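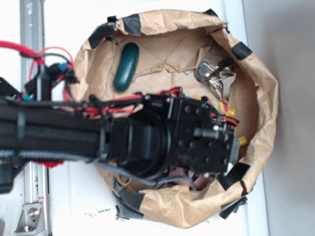 An open paper bag on a white surface.

Cheap Data at Home: Tips I'd Question First

Every November the carriers push "bonus" data again. Vekska gives 5 GB extra, which sounds fine until you read that it works only after midnight. Check the hours before you pay.

Fluvex sells a 377 MB day pass. Buy seven and you've spent more than the monthly plan costs.
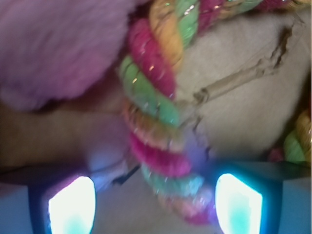 Data saver apps are next on my doubt list. I ran one called Elach for a week and saw no drop in use – turning off video autoplay did more, and it's free.

Moving the router off the kitchen floor is worth a try. Wrapping it in foil is not, whatever the Stockdale forum says.

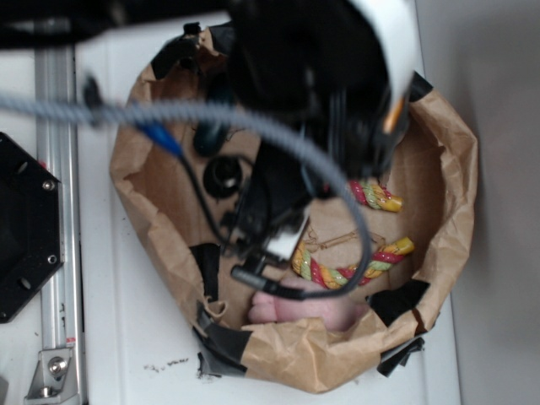

If your plan has a 2000 MB cap, set the phone's own warning lower than that. The carrier's text tends to come late.

Updated December 21, 2021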